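Aatos Kiiskinen has run the summer track club in Skisham for 11 years, and he still washes the uniforms himself. The club has 38 runners this season, most of them in middle school. Practice starts in April, when the infield is usually too soft to walk on.

"You get used to it," he said. "We do the first few weeks on the road behind the school. The kids complain, then they stop."

Kiiskinen came to coaching through his daughter, who wanted to run the mile and had no team to run it with. He asked at her school, was told there was no money, and started with four kids and a stopwatch.
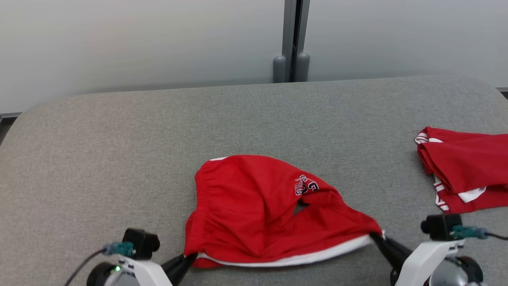

Money is still the main problem. Dues are low and a family that can't pay is not asked twice. Last year the club spent $323 on bus fuel for a single meet, and Kiiskinen said he would like to travel less.

"I'd have three good meets close to home," he said. "Parents like the big ones. I understand that. It's a long day for a kid who runs for a minute and a half."

His assistant, Cleiton Trindade, handles the sprinters and the relays. He ran the 400 in college and says most of his work now is baton passing.

"We spend 10 minutes on it every practice, no matter what," Trindade said. "Ask them in July if they're bored. They're bored. But they don't drop it."
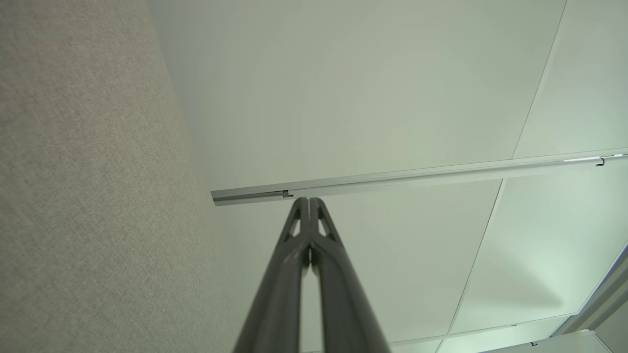

The two men disagree about distance. Trindade would keep the younger runners under a mile. Kiiskinen lets them go longer if they ask, as long as they run slowly enough to talk.

Neither has plans to stop. Kiiskinen's daughter has moved away and runs only now and then. "She sends me her times," he said. "I don't comment unless she wants me to."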